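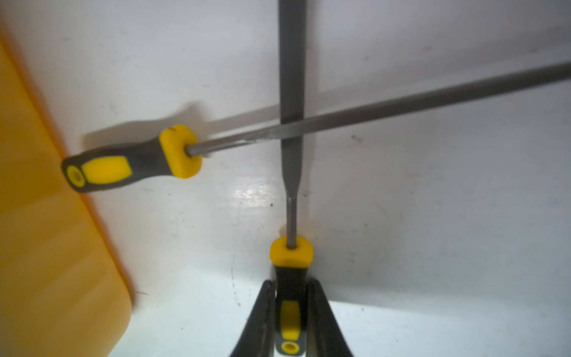 Two black-and-yellow handles, one yellow container.

1/ Notes on sodium, after reading the Predville meal-timing and salt report twice. It is longer than it needs to be. Short version: most of the salt people eat is already in the food when they buy it.

2/ The study followed 300 adults for nine weeks. Half got packaged lunches from the Karncombe kitchen with the salt cut. The other half ate the usual recipe. Everyone cooked their own dinner.

3/ Starting intake was about 3,000 mg of sodium a day. The report gives the mean and leaves out the spread. I would like the spread.

4/ Blood pressure dropped a little in the low-salt group. The drop was larger in people who started high. Same pattern as in the February pilot, with a smaller error bar.

5/ Weak point: dinner was self-reported. People forget sauces, bread and cheese – all three carry a lot of sodium. The urine samples help, but they were only taken at the start and the end.

6/ Taste scores for the low-salt lunches were poor at first and level with the regular ones by the last week. The Pimudura bean soup never caught up. The authors do not discuss the soup.

7/ Potassium was not controlled. The new recipes used more beans and squash, so some of the effect may come from there. Table 9 lists the ingredients but no amounts.

8/ If you read labels, compare per 100 g. Serving sizes differ too much between brands. Partanen rye crackers list two crackers as a serving – check the weight, then do the math.

Posted 1 Jul 2023

We use cookies to remember your settings. Accept | Manage
Contact | Back to top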